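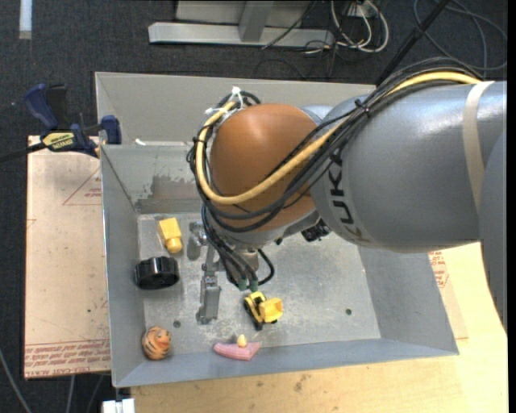 Figure 10.1 A KUKA arm over the sorting bin, with its cables tied along the top and a bar clamp at the left.

Chapter 10
Cables, Clamps, and a Bin Full of Toys

I put off writing this chapter for a long time, mostly because I wanted to get my own wiring into decent shape before telling you how to do yours. Well, it's December, the shop at Lestden is freezing, and my wiring is as good as it's going to get!

By now you have an arm that moves when you ask it to (if you skipped Chapter 9, please go back, the stop button section matters). What we're going to do next is ask it to pick things out of a bin. I call my bin project Prunder, after a typo in the first folder I made for it, and you'll see that name in all the code listings from now on.

Let's start with the cables, which is where most of my lost Saturdays went. An arm bends and twists, and anything strapped to the outside of it has to bend and twist too. Look at how the yellow cable and the black bundle in Figure 10.1 arch up near the orange joint. You want slack like that. My first try had everything pulled flat and neat, and it looked great right up until the wrist turned and popped a connector out of its socket. So before you tighten a single tie, move each joint slowly to both ends of its range and watch where the cable wants to go. Then tie it there. I went through 23 ties the first evening and cut most of them off again, so buy the big bag.

Next, the clamp. A bin that slides even a little will throw off every position you taught the arm in the last chapter, and you'll spend an hour hunting for a bug in code that was fine all along (ask me how I know). Any bar clamp with a decent grip will do. Check it again after lunch, too, they do creep.

Now for the fun part, the stuff in the bin! I like cheap toys for this. There's a tiger-striped ball in there, a little yellow and black construction vehicle, a flat pink thing with pointed ends, and they all ask something different of a gripper. A ball rolls away if you come in crooked. Flat things hug the floor, and anything close to a wall leaves you hardly any room for a finger. Start with one toy in the middle and add the rest when you're getting it most of the time. My log for this chapter has 263 picks in it, and over half of them are misses, so don't lose heart on day one.

You'll need the bin, a clamp, your toys, and the position table you saved in Chapter 9. Leave the speed turned down where we set it. We'll begin in Section 10.1 by finding the four corners of the bin floor.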